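게임 모임 '페바드' 정기 회의록
2019년 9월 18일 (수) 저녁, 온라인 음성방
작성: 이번 달 서기

지난번 회의록이 너무 딱딱하다는 말을 들어서 이번엔 그냥 제 말투로 씁니다. 빠진 거 있으면 댓글 주세요!

1. Clisurwood 새 캐릭터 공개 건
다들 이 얘기 하려고 들어오신 것 같더라고요(저도요). 새로 나온 이미지에서 늪지 마을이랑 가면 쓴 상인 캐릭터가 제일 반응이 좋았습니다. 저는 상인이 동료로 들어온다에 한 표 던졌는데 다수 의견은 중간 보스였어요. 번역 정리글은 제가 주말까지 올리기로 했습니다. 고유명사 표기는 공식 한글판이 나올 때까지 영문 그대로 두는 걸로 결정.

2. 11월 공동 플레이
Strömberg 협동 모드로 확정! 200층 탑을 다 오르는 건 무리라는 의견이 있어서 첫날 목표는 10층까지만 잡았습니다. 난이도는 보통. 어려움으로 하자는 분이 두 분 계셨는데 표결에서 졌습니다.

3. 모임 서버와 PC
메모리 증설은 다음 회의로 넘깁니다. 견적을 한 군데밖에 못 받았거든요. 세이브 백업은 매일 새벽에 돌리는 지금 방식 그대로 가고, 보관 기간만 365일로 늘립니다.

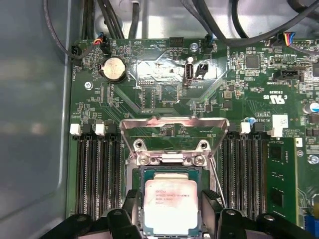
인텔 제온 프로세서와 소켓
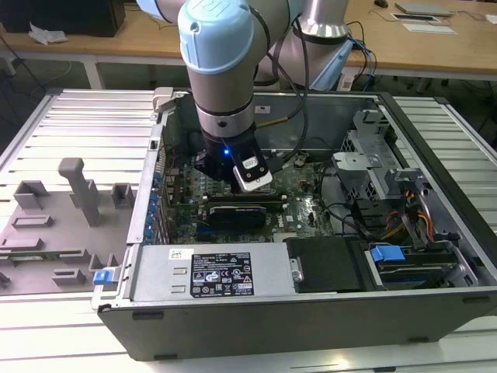
4. 회비
현재 잔액은 2850엔입니다. 엔화인 이유는 다들 아시죠, Zoltico 한정판 화집 공동구매 때 환전하고 남은 돈이에요. 다음 화집 살 때 보태자는 데 전원 찬성했습니다. 배송비는 각자 부담이고요.

5. 기타
- 스포일러 방은 발매 후 한 달 동안 따로 둡니다. 일반 방에서 결말 얘기하시면 바로 지울게요.
- 팬아트 게시판 말머리에 '낙서'를 추가합니다.
- 모임 로고 교체는 시안이 없어서 보류.

할 일
번역 정리글: 저
11월 일정 투표 올리기: 저 (왜 다 저죠?)
메모리 견적 추가로 받기: 서버 담당

다음 회의 날짜는 투표로 정하고 공지방에 올리겠습니다.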